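Bedinthorpe Tabletop Cell

Category: Robot cells and workstations / Setup and maintenance
Shares: 30 | Comments: 3

The Bedinthorpe tabletop cell is a small robot workstation with one arm, used for practice in decorating and tidying household objects. It is described in the Jodetia workshop notes, where it serves as the usual model for how a cell of this size is set up and kept in order.
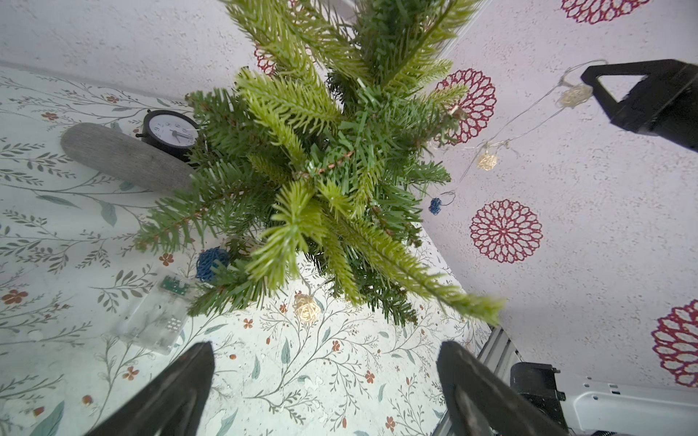 Contents of the cell

The cell has a white robot arm with a black two-finger gripper, a small camera at the wrist, a table and two walls which meet in a corner behind the work area. An aluminum rail with grooved sides runs along the boundary between the table and the right wall. The table is dressed with a printed covering of stems, leaves and small rust-orange flowers, and the wall on the right side carries red mandala-like motifs. The operators change the covering and the objects from time to time, but the rail and the arm stay in their positions.

In the Christmas layout the main object is an artificial tree with string lights in its branches. The lights are connected to a transparent battery box which lies on the tablecloth. A second strand, on thin silvery wire, holds woven rattan balls, and there are blue woven balls as well. A small black alarm clock with a white face stands on the far side of the tree.

History

The first version was built in the Bedinthorpe workshop on a plain table without walls. The arm had to be measured again whenever the table was moved, and the two walls were added in the following May. The control software, called Melon, was written for this second version. The gripper fingers were made by Kanaujia, a small supplier of spare parts, and the drawing for them carries the number 741. Older cells at Jodetia still use the previous fingers, which are shorter and need a different gripper setting.

Setting up

The order of the work is fixed in the notes. The table is leveled first and pushed against the walls. The arm base is then bolted down, and only after this the cloth is laid. A cloth laid before the bolting tends to be caught under the base, and it later pulls in folds when the table is wiped.

The cloth should lie flat in the whole area which the gripper can reach. Folds are smoothed by hand from the corner toward the front edge, and the front edge is fastened below the table with clips. Bedinthorpe uses eight clips. Tape was tried before and left marks.

The tree is placed when the arm is in its parking position with the power to the motors off. Its branches are opened by hand. Sprigs that stand up too high in front of the wrist camera are bent to the side, and the operator checks the live picture before continuing. It is not necessary that the tree stands at the same point every time, but it must be possible to move the open gripper down to the table beside it without pressing on the branches.

Wires need more attention than any other part of the layout. A strand that hangs free in the cell can pass between the fingers — or behind one of them — and be pulled when the arm goes up. The notes recommend to lead each strand by hand through the complete path of the gripper at low speed before a session is started. The battery box is put where the operator can reach the switch without leaning over the arm.

Camera check

The wrist camera is looked at in three situations: with the fingers fully open, half open and closed. The tips must be visible in all three. If one tip appears lower than the other, the camera mount has turned and its screws are loosened, corrected and tightened again. Melon stores a reference picture of the fingers, and the operator compares the new picture with it by eye. There is no automatic comparison in the current release.

Printed surfaces such as the patterned cloth are kept in the layout on purpose. With a plain white table the exposure of the camera became too dark on the objects, and the operators at Bedinthorpe found the pictures more difficult to judge.

Regular care

The cell is cleaned at the end of each working day. Plastic needles fall from artificial trees and collect in the grooves of the rail, where they can be removed with a dry brush. Compressed air is not permitted, as it blows them into the slots of the arm housing.

The fingers are wiped with a slightly damp cloth. Every 15 sessions they are taken off, and the contact faces are checked for cuts and shiny places. Thin wire makes fine lines in the surface. These are harmless at first, but a line that can be felt with a fingernail means that the finger should be replaced. Both fingers are always changed together.

The screws of the black mounting block are checked at the same time. After any work on the block the camera check is repeated.

Batteries are removed from light sets if the cell will not be used over a longer break.

Common faults

Gripper does not open fully. The most frequent cause is a needle or a piece of thread in the finger guide. The motor power is switched off and the guide is cleaned with a wooden stick.

Arm stops with a load warning near the tree. Usually a sprig or a strand has been caught. The arm must not be driven backward by command. It is released, held by hand and the wire is taken off.

Live picture shakes. The camera cable is too tight at the wrist, and it needs a little more length before the first holder.

Lights flicker. The contacts in the battery box are cleaned, and after that the wire is inspected where it leaves the box.

Related pages

Melon (control software); Parking position; Finger replacement on small grippers

Last changed: June 26, 2024

Comments (3)

rail_and_bolt: We also lay the cloth last. But I would put a note that the clips at the front should not stand out under the edge, I have ripped two sleeves on ours.

tinsel77: Is drawing 741 correct for the older arm too? The holes on mine are closer together.

mkd: @tinsel77 no, the older arm has another adapter plate. You need the short fingers, or change the plate first.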